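4.2 Water use and wash habits in the Brorkden flats

Meter readings were taken from October onwards. Two blocks, same builder, same pipework, different rents. Imhof (Edeltraud Imhof, who ran the earlier Skemine survey) found that households on a flat charge washed more often but filled the drum less. We see the same thing, though weaker. Some 200 households sent back the diary sheet. Not all complete - the weekend pages were the worst.

Main points. Flat-charge homes ran more short washes. Metered homes saved things up, mostly for Sunday evening, and the pressure drop on the upper floors shows it quite clearly. Gisler puts the Sunday peak down to work patterns. We think price matters more, but our data can't seperate the two and we don't pretend it can. Children in the home raised use in both blocks, as expected.

Hardness is the other problem. Sindolska supply is hard, and people there said they used extra powder and then a second rinse. The second rinse is the real cost. Diaries undercount it, as many people do not think of a rinse as a wash. Later sheets had a seperate box for it and the figures went up straight away.

Machine type was recorded from the diary front page. Top loaders (Fig. 9) were treated as their own group, as fill level is set differently on many of them and the diary answer "full" may not mean the same thing to all users. We did not correct for age of machine, though we should of asked.
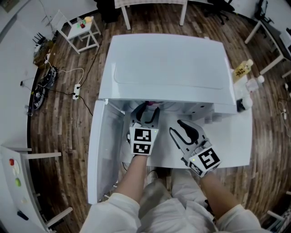
Figure 9. White top-loading washing machine, lid raised.

Leaving top loaders out changes the gap between blocks very little. See table 11 for both versions. Drying is dealt with in the next section.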